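Subject: Re: [nasthorpe-reno] vessel basin on top of the old inset sink?
Date: 9/7/24

Trying the round white bowl against the black counter, with the old rectangular sink still set in:
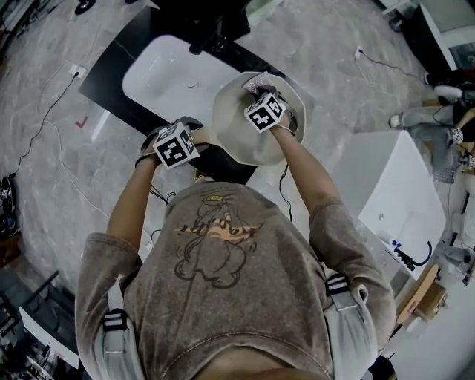 Abbas Bahrami wrote:

> I'd leave the inset sink where it is and sit the bowl over it. Vesach sells
> an adapter ring for this. You get the new look, you keep the old drain, and
> you don't have to touch the countertop. Ebrahimi did two bathrooms this way
> in April and both owners are happy.

Happy in April, sure. Ask them again after a winter of toothpaste.

I don't buy the adapter ring. A vessel basin wants a flat surface under it and a bead of sealant all the way around. Over a sunken sink it gets neither, and whatever runs down the outside of the bowl ends up in a hollow you can't reach with a sponge. The Vesach sheet says the ring is "suitable for most inset sinks" and then never says which ones. I read it twice looking for a size.

Then there's the height. My counter is already on the tall side, and the bowl adds 6 inches. The faucet would have to go too, so the part about keeping everything as it was doesn't hold up for me.

The other quote I have is from Ultik: pull the inset, cut a new top, drill for the bowl. They want $2,331, with 16 days' wait for the slab. I think that's steep for one bathroom and I've told them so. They came back with a "fall discount" that took off the delivery charge and nothing else.

Has anyone on the list lived with a bowl over an inset for more than a year? I mean used it daily, kids included, not a guest bath. I'd also like to know what sealant you used and whether you've had to redo it.

If the answer is no, I'm inclined to keep the rectangular one and sell the bowl.

Pejman Nazari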